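4.2 What owners say about older cars

We were delighted by how warmly people talked about plain, ageing hatchbacks! Of the 992 drivers in the Davside survey, 499 chose the car they learnt in over anything newer — and many wrote whole pages on why. Badge and top speed hardly came up, while seat fabric came up constantly.

Figure 3. Tabletop view with gripper.

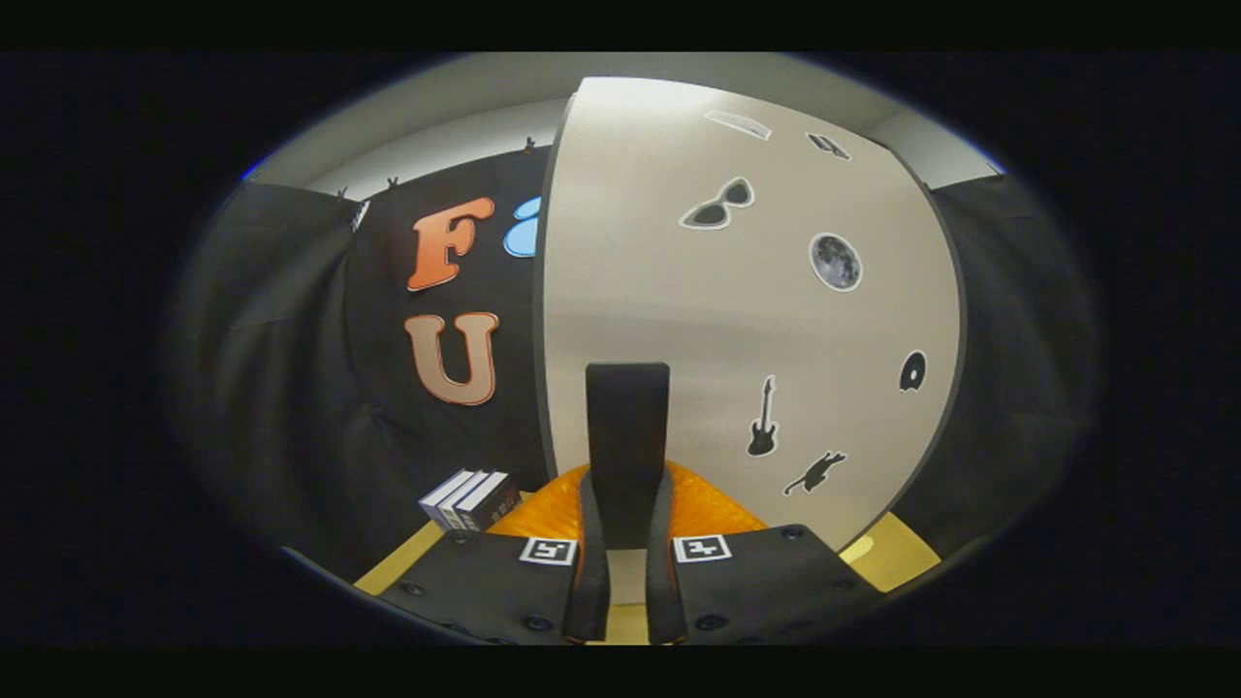
Tanvir Patwary, reading a draft of this section, replied that drivers under 40 ought to be looked at separately before we say much about nostalgia.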